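Tuluswood Handling Project: Progress Report to the Fadivetti Fund
Work package 2, safe working rules for robot grippers

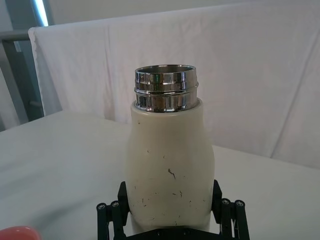 Who may change the grip force limit during a work session?
Only the named cell supervisor may change it, and each change must be entered in the log before the arm is started again.

This rule was adopted in February and now applies at both project sites, Tuluswood and Collado. It replaces the earlier practice under which any trained operator could adjust the limit. Severino Zabala has been appointed cell supervisor at Tuluswood. The Collado post will be filled in the coming quarter.

Progress in the period

The draft code of practice has been revised and sent to Cetier for outside review. It now contains 15 rules, set out under 4 headings: people near the arm, objects to be handled, stopping and restarting, and records. The section on objects was rewritten in full. Household containers must be empty before a grasp is attempted, and glass may be handled only with a guard in place. Worn or marked items may remain in use, provided that they have no sharp edges.

Operator training was completed at Tuluswood. Each session lasts 30 minutes and ends with a stop drill. At Collado the training is behind schedule — the emergency stop on the second bench had to be moved within reach of the operator's chair, and sessions were held back until the work had been signed off.

Matters for the Fund

We ask the Fund to approve the transfer of the unspent travel budget to training. The revised code will be submitted with the next report, together with Cetier's comments and our replies to them.

February 25, 2021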